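Jillstead open lab: notes from a morning with three grippers

Wrote most of this on the train home, so forgive the state of it. We went up to Jillstead in April for their spring open lab, which they hold in the old print works behind the station. Free entry, sign in at the desk, sticker on your jacket. Doors at 9, and by half past there was already a line for coffee. Go early if you go.

Why we went: our shop is small, we do returns and refurb on kitchen electricals, and I've been told to find out whether a tabletop arm could do any of the dull checking. Press the button, turn the knob, does it click, does it light up, next one. So no interest in the big caged arms. Walked straight past them. Upstairs is where the small stuff is, and the people at Jillstead let you actually drive it, no appointment needed.

The setup was the same at every bench. One small arm, wrist camera, laptop, a leader arm you hold in your hand and the other one copies you. Swap the gripper, try again. They had 3 grippers worth our time.

First one, the Skivari. Two-finger parallel, metal, rubber pads. Very nice thing. Smooth. Strong -- too strong, I had it set way too high and put a dent in a cardboard box before anyone could stop me. The force setting is in a menu two levels down and goes back to default when you power cycle. I asked if that was on purpose. It is, apparently. Good on flat-sided objects, good on boxes and mugs. On small buttons it was clumsy becuase the pads are wide and you can't see past them with the wrist camera. You end up guessing. Price for the gripper alone is 3,000, no arm, no mounting plate. I wrote that down and underlined it.

Second, the Veloso soft gripper. Silicone fingers, air driven. Everyone loves this one, there was a crowd the whole morning. It picks up anything lumpy. Bread roll, sponge, a bunch of keys (second try). But there's a compressor under the bench and it is LOUD, and for pushing on something it's useless, the fingers just fold. Asked the guy at the bench to press a kettle switch with it and he laughed and said no. Fair enough. Crossed off for us, though I'd look again if we ever do packing.

Third was a printed one, Jillstead's own, two plain jaws driven by one servo. Files are free to download. I nearly skipped it, glad I didn't. This was the bench with the household stuff on it and the one closest to our real job, so we stayed there till lunch.
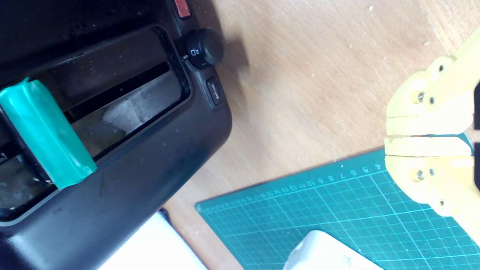
What I liked most is that you can close the jaws and use them as a blunt finger. Knuckle press, basically. With the metal gripper I kept worrying about scratching things, with the printed one I stopped thinking about it. Pressing buttons was easy after a few goes. Turning a knob is another story. You have to open up, come down square over it, close, and then roll the wrist, and if you are a little off center the jaws climb off the side and you start over. My colleague got the hang of it faster than I did, she plays a lot of video games. I'm not bitter.

Things I noted on the printed one, in the order I scribbled them:

Jaws flex a bit under load. Fine for pushing, not great for lifting anything heavy.

Bare plastic faces are slippery. They sell (give away, really) a sheet of grip tape to stick on, ask for it.

If you break a finger you print another. Took them 63 minutes per finger on the printer in the corner, there was a timer running on it.

The servo gets warm if you hold it closed hard. They told us to back off the grip once contact is made. The software can do it for you, tick box, off by default. Why off??

Cameras next. Each bench could switch between the wrist view and an overhead one, and you're supposed to try driving from the screen only, without looking at the arm. Do this. It is humbling. Wrist view alone and I lost all sense of height. Overhead alone and the arm itself blocks whatever you're reaching for. Both side by side was okay. The overhead was a Latia, decent picture, noticable lag when the room wifi got busy, so they had moved it over to a cable by the time we came back from lunch. Much better. Shiny surfaces are still a pain, the ceiling lights bounce off and the picture blows out right where you want to look. If we do this at work we'd want softer lighting, or a shade over the bench. Cheap fix.

Controllers, quickly. Leader arm beats the gamepad, no contest. Gamepad okay for straight moves, awful for anything with a twist in it. There was a queue for the VR headset so I can't tell you about that.

Lunch was soup and a roll, good, cash only. Parking is a nightmare, take the train. The handout rack by the stairs ran out early -- ask at the desk and they'll email you the parts list.

Where we landed: we're printing a pair of the Jillstead fingers at work and putting them on a borrowed arm for a month. Buttons first, knobs later. Skivari have offered us a loan unit too and I'll probably say yes, just to be fair to it, if they can tell me how to make the force setting stick. Next open lab is in the fall, dates not up yet.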